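Skiltham Opens Reading Room for Household Papers

Former seed store on Badik Street now holds letters, account books and recipe notebooks from local families

SKILTHAM, August – The Skiltham Local History Society has opened a public reading room for household papers in the former Yeh seed store on Badik Street. The room holds letters, account books, recipe notebooks, school reports and other everyday documents given or lent by families in the town and the farms to the north.

The opening collection contains 587 bundles. Each has a short entry in a printed finding list, which visitors can use at the front desk or take home for the cost of copying. Entries give the family name where the donor has agreed to it, the years covered, the languages used and the condition of the paper.

"People bring in a shoebox and tell us it is only bills," said Krisztina Győri, archivist for the society. "Bills are what we get asked for. Someone wants to know what coal cost one winter, or when a street got its first telephone, and the bills have it."

The society began accepting household papers three years ago, when it was asked to clear the office of the Stistov boarding house before the building changed hands. The office records included guest ledgers, laundry accounts and a long run of letters from former lodgers. They had been stored in a basement, and many had to be flattened and cleaned before they could be read. The Stistov papers are now the largest single group in the room and are open without restriction, apart from one ledger that is too fragile to handle. A full copy of that ledger is on the shelf in its place.

Handling and copying

Most of the work so far has gone into sorting. Papers are kept in the order in which the family kept them, even when that order is hard to follow. Metal clips and rubber bands are removed, torn sheets are put into clear sleeves, and each bundle is placed in an acid-free folder with its number in pencil on the tab. 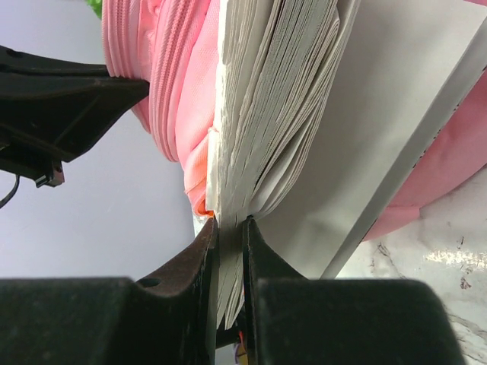

Copies are available for any document that is not under restriction. Readers fill in a slip at the desk and collect their copies at the next visit, or have them mailed. Personal cameras may be used without flash. Pens are not allowed at the reading tables, and pencils are supplied.

Part of the collection is in languages other than English. Tien-fu Liu and Pin-yu Liu have written English summaries for the Chinese-language letters, most of which concern the town's dry goods shops and the families who ran them. Matvii Semeniuk has done the same for letters in Ukrainian. The summaries are filed with the originals. They run from a few lines to several pages and are meant as a guide to the contents. Readers who want to quote a letter should work from the letter itself.

"Some of the handwriting took us a week to get used to," said Pin-yu Liu. "One shopkeeper used his own short forms for the names of his suppliers. We made a key for those and it is in the folder, so the next reader won't have to start over."

The building

The seed store was built with deep shelves and small north-facing windows, both of which suit paper storage. Architect Chak-lun Hsieh kept the original shelving along the back wall and added a reading area at the front, with a step-free entrance from Badik Street. Heating and humidity controls were replaced, and the loading door was sealed to keep out dust.

"The old drawers still have the seed names painted on them," said Hsieh. "We left those alone. They hold the index cards now."

The work was paid for by member subscriptions, the sale of a duplicate map collection and a grant of $2000 toward folders and boxes. The society is still raising money for a second reading table and a flat file for oversized sheets.

Giving or lending papers

Families who would like to give or lend papers should speak to the desk before bringing them in. Donors can close a bundle to readers for a set number of years, and can ask for names to be left out of the finding list. Loaned papers are copied and returned. The society does not give valuations and cannot accept printed books, newspapers or anything showing live mold.

The reading room opens at 10 a.m. and closes at 3 p.m. on the days posted at the door. Admission is free, and no appointment is needed except for groups. Bags and coats are left in the lockers by the entrance.

Contact: Krisztina Győri, Skiltham Local History Society, at the Badik Street desk during opening hours.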